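Two arms, one old tower and a very patient flatmate

I first heard about Adi Chong's project from a bloke at the bar who swore someone in our shared workshop was teaching a robot to take PCs to bits. So I went up one evening in October with a packet of biscuits and found Adi and Akash Bhatt, both leaning over an open tower and arguing (quite fondly) about cable ties.

They call the whole rig Pal. Adi picked the name. "It was going to be Galteo, after a game I never finished writing," she tells me, "but Akash couldn't spell it, and it's in every file path."

The idea is simple enough to say. You put a desktop computer on the table, and Pal helps you swap the parts. Getting there has taken them 13 months of evenings, plus £500 they'd rather their families didn't add up.

"The gripper sees more than we do," says Akash. "When it's right down by the drive bays my own head is in the way, so I go by the wrist camera. Cables are the worst. They're floppy and they're everywhere."

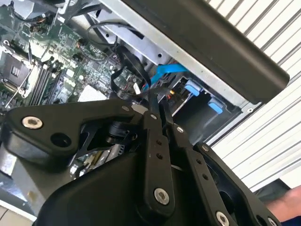

Why start with an old Dell?

I wondered whether something newer would be easier. Adi shook her head so hard her glasses slipped. "No, no, these are lovely! The drives sit in blue plastic carriers, so you've got a nice bright thing to aim at. On my own machine everything's black on black and I can't find the catches with a torch."

Akash grew up with a dad who fixed office computers and ran Unix on anything that would hold still, and he's fussier about the board. He won't let Pal near the socket until he's happy with the slow runs. "You bend a pin and that's your evening gone," he says. "I've done it by hand. I was 20 and I nearly cried." 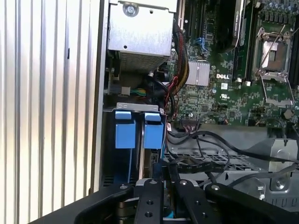

Inside the Dell, with the processor socket open and the gripper by the drive bay.

I asked what had given them the most trouble and expected to hear about software. It was holders! A part has to be waiting in the same place every time, so Adi prints little cradles and posts and sets them out on a plate beside the computer. She's thrown away 10 versions of the memory holder alone. The early ones gripped so well that you had to prise the stick out with a fingernail, and then she overdid it the other way and everything wobbled. 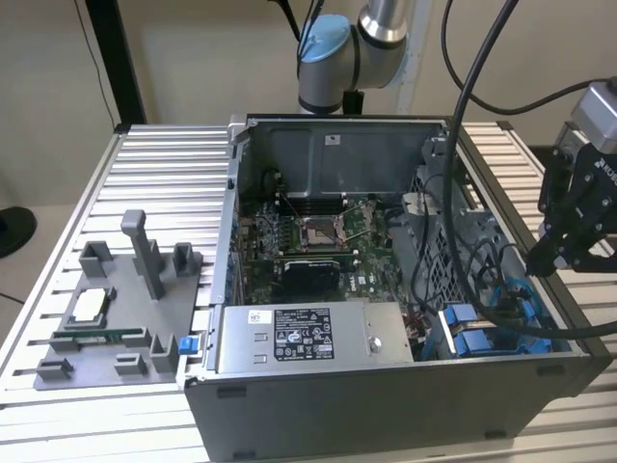 Her flatmate now has a carrier bag of the rejects and is using them as plant labels. Akash, meanwhile, wanted to buy a ready-made set from a little firm called Prostar, and they had what he calls "a proper sulk, both of us" before agreeing to keep printing. I got the feeling that one isn't quite settled.

They do most of the work after tea, one on the keyboard and one next to the table. Adi likes to talk to the arm while it moves. Akash likes quiet. They've compromised on the radio, very low. 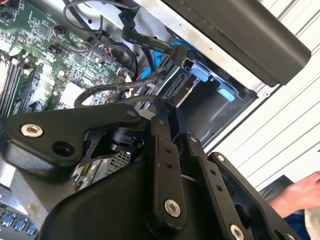
Could a beginner build something like this at home?

"Start with one arm and one job," says Adi. "Pick something boring, like lifting a block out of a holder and putting it back, and do it until you're sick of it. We went for two arms far too early and spent the whole spring stopping them from bumping elbows."

Akash would add a decent table with slots, so you can bolt things down and find them in the same spot the next night. He also says to write down every change, even the silly ones, and showed me a notebook with a great deal of crossing out and one very good drawing of a duck.

They're hoping to get on to graphics cards next, though Adi wants to redo the long holder first and Akash wants his weekends back for a bit. I left them the biscuits. By the time I'd got my coat on they were back on the cable ties.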